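Okay, so, slide one. Say hi, thank Brisa Trujillo for the invite, and get the clicker working before I start talking this time!

I run the back office at Trekeo, eight of us in one room, and last spring I got tired of never finding anything. So I counted. One ordinary week, every piece of paper that landed on a desk got a tick mark from me. We ended up at 211 pieces, and 80 of them were printouts of emails we already had. (Pause here, people usually laugh, and then they look a little guilty.)

Next bit is the shared table. Everybody has one at home or at work, the place where stuff gets put down "for a minute." Ours had mail on it, chargers, a stapler with no staples, and a birthday card for Emiliano Lucero that three people had signed and then lost.

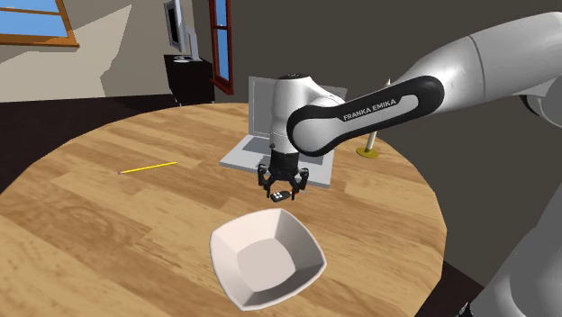

So we made one rule, and it's a pretty dull one. Whoever leaves last clears the table into a single tray, and the tray gets sorted Friday over coffee. Anything left in it two Fridays in a row goes. Svenja Wendt hated this for a month and now she's the one who brings the cookies.

Tell the invoice story if there's time. Short version: the Henríquez invoice for $3,742 sat under a takeout menu for most of April, they called twice, and I swore up and down we'd never gotten it. Not my best phone call.

Then ask the room: what's on your table right now? Give them a real minute, don't jump in. Take two or three answers, and if Gunther Kleinschmidt starts on his filing cabinets, let him go a little and then move on to the scanning slides.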